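How Wrappers and Boxes Look After the Things Inside Them
by Ilham Wuisan

Have you ever stood in the kitchen with a piece of candy in your hand, pulling and pulling at the wrapper, and wondered why anybody would make it so hard to open? I have done that more times than I would like to admit, and I am a grown-up who writes about packaging! Once you start noticing wrappers and boxes, though, you see that somebody thought quite carefully about nearly every fold and every little zigzag. So let's take a slow look at them together, starting with the small ones that hold snacks and then moving on to the big cardboard ones that hold just about everything else.

First of all, what is a wrapper for? Well, think about a cookie left out on a plate on a muggy day in June. By bedtime it has gone soft and a bit sad. Air has water in it, even when you can't see it, and a dry cookie soaks that water up like a sponge. A piece of soft cake has the opposite problem, and it gets harder and harder as its own water drifts away. Ants and dust are a nuisance too, of course. A good wrapper keeps the outside out and the inside in, and it has to keep on doing that while it is being dropped and squashed and carried around in somebody's pocket.
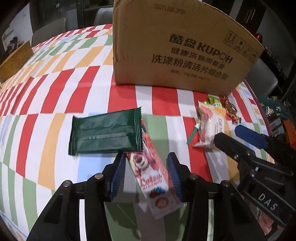 Most snack packets begin as one long, flat ribbon of shiny film, wound up on a roll that can be bigger than a car tire. A machine folds the ribbon into a tube around the snacks and joins the two long edges, and then hot metal jaws squeeze the tube shut between one snack and the next and a blade cuts them apart. You can find the marks of all this with your fingers. The dark green packet on the checkered cloth has a ridged seam running across its middle, the place where a packet like this gets joined into a tube, and its two ends are crimped and cut into little teeth. The long pink, red and white wrapper underneath it has teeth too, and also some berries printed on the front, so that you can guess at the flavor before you open anything.

Now, about those teeth. They look like decoration, and I thought they were for years and years, but they have a job to do. If you pull on a straight edge of film, your pull gets spread out all along it and the film just stretches and annoys you. At the bottom of a zigzag there is a tiny sharp corner, and all of your pulling gathers up at that one small spot, so the tear can get started. Next time you open a snack, try to begin the tear at the very bottom of one of the notches. It really does help!

The crimped part, with all the fine lines pressed into it, is there to make the seal strong. It's a bit like lacing your fingers together instead of just laying your palms flat against each other. Try it with a friend and see which is harder to pull apart.

What about boxes? The thick brown kind is usually called cardboard, but people who make boxes like to say "corrugated board." It is a sandwich, really. There is a flat sheet of paper on each side, and in between is a wavy sheet, glued to both of them at the tops and bottoms of its waves. Each wave is a little arch, and arches are wonderfully strong, as anyone who builds bridges will tell you. The waves also trap air, so the board can give a little when something bumps it.
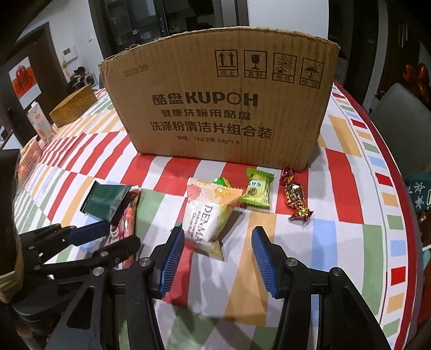 Boxes need to tell people how they want to be carried, and the people carrying them may not all read the same language. That's why so many boxes have small pictures printed on them, and the same pictures are used in a great many countries. On the brown box behind the snacks there are four in a row: two arrows that mean "this way up," a broken glass for "fragile," a sun over a little roof for "keep away from heat," and an umbrella in the rain for "keep dry." There are Chinese characters under the pictures as well, but even if you can't read a single one of them, you could still look after that box very nicely.

I do love a twist wrapper, too, the kind that flares out at the ends like a bow tie. It doesn't need any heat or glue. The film is chosen because it stays put once it has been twisted, and you open it just by pulling both ends so that the candy spins around in the middle.

Something to try at home

Ask a grown-up for a clean, empty cardboard box that can be cut up, and have them cut you 2 strips of the same size. On one strip the waves should run the long way, and on the other they should run the short way. Lay each strip across the gap between two piles of books and put coins on the middle, one at a time. Which strip sags first? Write it down, and then try the same thing with a strip cut from a cereal box.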